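FOR IMMEDIATE RELEASE
8/27/19

Plernel teaches two robot arms to share a pile of toy blocks

Hi from the Plernel lab in Brarthorpe! We have a result we're really happy with, and I get to be the one to tell you. Our new training method, Hutsuliak, lets a pair of arms learn a tabletop building task from 220 human-guided runs. Our old method needed 600 to get to the same score.
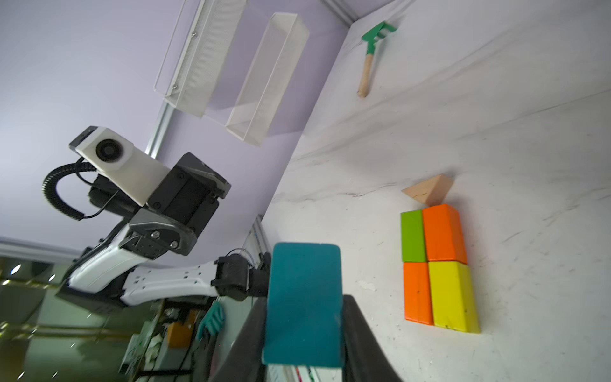
Hutsuliak is built on a simple idea, which is to let each arm learn from what the other one sees. Most of the trouble in two-arm work comes when one gripper blocks the view of the other. Each arm carries its own camera, and from this one you get the green, orange and yellow blocks plus a good look at the second arm reaching in. 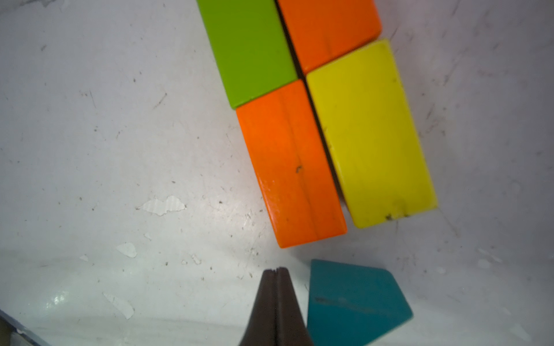 Close-up work was the part I worried about most (I lost sleep over it in January, no kidding). Small shapes are hard to line up, and a worn table throws in all sorts of marks that a vision system can mistake for edges. We kept our scratched white surface, peeled patches and all, and with the fingertips almost touching the teal triangle you can tell how little room there is for a bad guess.

We scored the method over 3174 test attempts, with the blocks laid out differently each time.
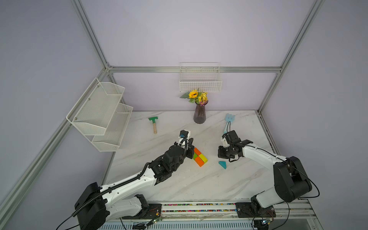 The same software ran every one of those attempts, with no hand tuning between layouts. Training took five days on a single computer, so smaller labs can try this too!

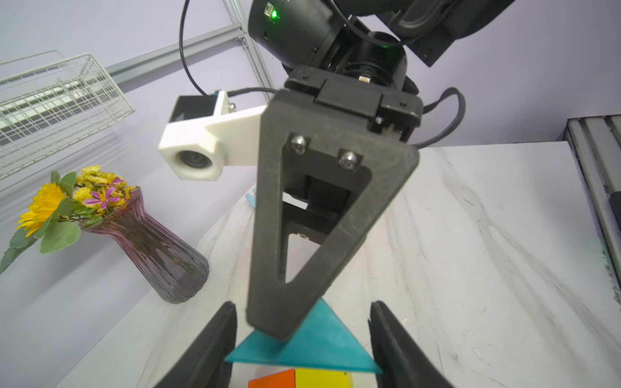 We're sharing the code and the full set of runs through our project page, Muvthorpe, and the paper is up there as well. Next we want to try softer objects, starting with folded cloth. If you'd like to visit or ask us anything, write to the Plernel press desk through the contact form on the same page.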